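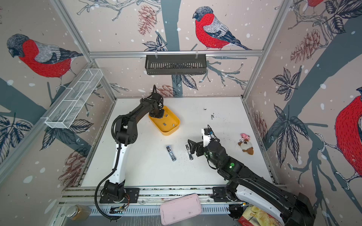
Texto: equipe de documentação do Clube de Robótica Besden
Atualizado em 23 de janeiro de 2026

4. Bancada de dois braços: a tarefa dos grampeadores

Chegou a parte mais divertida do guia! Quem entrou no clube em setembro já conhece a bancada Givora; agora é hora de colocar os dois braços para trabalhar juntos, com grampeadores na mesa e a bandeja amarela como ponto de coleta.

4.1 Antes de ligar

1. Confira se as duas bases estão bem presas ao trilho de alumínio da frente.
2. Passe os cabos de modo que acompanhem o braço com folga, sem esticar no cotovelo.
3. Ponha a bandeja amarela no fundo da mesa, ao alcance da garra esquerda.
4. Deixe os grampeadores entre os dois braços.
5. Abra o programa Pomunen e carregue o perfil "bancada dupla".

Nota: na primeira rodada, mantenha a velocidade em 28% (dá para ver cada junta trabalhando, é lindo!). Só suba para 100% com um monitor ao lado.

Cuidado: mãos fora da área de trabalho enquanto os braços estiverem energizados.

4.2 Primeira rodada

6. Leve a garra esquerda até acima da bandeja e desça devagar, sem encostar no fundo.
7. Aproxime a garra direita de um grampeador, com os dedos abertos, um de cada lado do corpo.
8. Grave o movimento inteiro, inclusive as tentativas que falharem. Já temos uns 2.069 episódios no servidor e os tropeços ensinam muito!
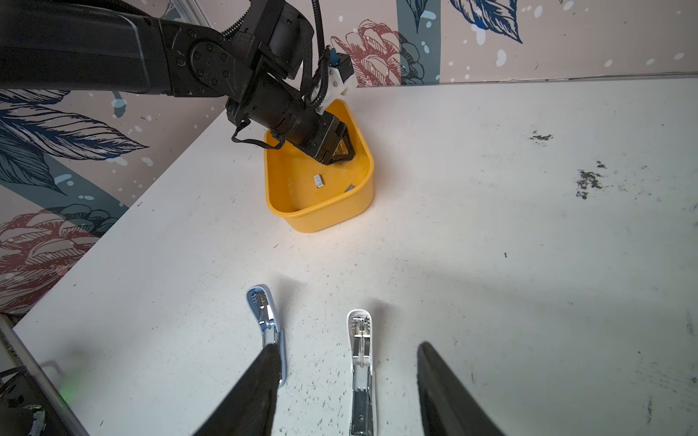 Categoria: Ajustes e calibração

4.3 Encontro das garras

9. Tire os grampeadores da mesa e abra as duas garras.
10. Leve as pontas até o centro, uma de frente para a outra, em passos curtos.
11. Pare antes do contato e salve a posição como "encontro". O Pomunen usa esse ponto em todas as tarefas a quatro dedos, então vale caprichar.
12. Se um dos braços parar mais alto que o outro, refaça o zero do cotovelo e repita o passo 10.

Cuidado: nunca force uma junta com a mão para corrigir a posição.

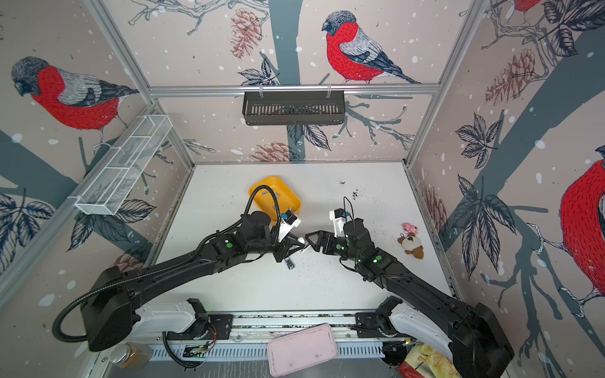
Tambunan comentou nesta seção: no nosso grupo, o passo 12 só deu certo depois que reapertamos a base no trilho. Tínhamos refeito o zero 13 vezes! Sugiro conferir a base primeiro.

Sugestão aceita. Antes de refazer o zero, volte ao passo 1.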